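The Letter from Zulora

Hortensia Villca kept the letter in her coat for eight days before she opened it. It came from Zulora, from her brother Segundo, and the stamp was put upside down, as he always did when he was angry.

She worked at the bakery of Mr. Katsaros in Skusville. The work started at four in the morning, and at that hour she did not want to read anything. At night she was too tired. So the letter went with her to the ovens and came back with her, and it began to smell of bread.

"You should open it," said Duván, who drove the van. "Maybe he sends money."

"He never sends money. He asks for it."

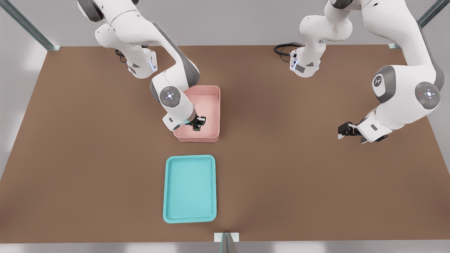 On the ninth day it rained, and the bus was late. She sat under the roof of the stop and tore the envelope with her thumb. There was one page only. Segundo wrote that the house of their mother was sold for 2,000, that the lemon tree was still alive, and that the new owner, a Mr. Alvarado, had allowed him to cut one branch.

She read it again. He did not ask for anything. At the bottom, in smaller letters, he wanted to know if a lemon branch could travel seven hours in a wet towel.

The bus came and opened its door. Hortensia stayed on the bench and looked in her bag for a pen.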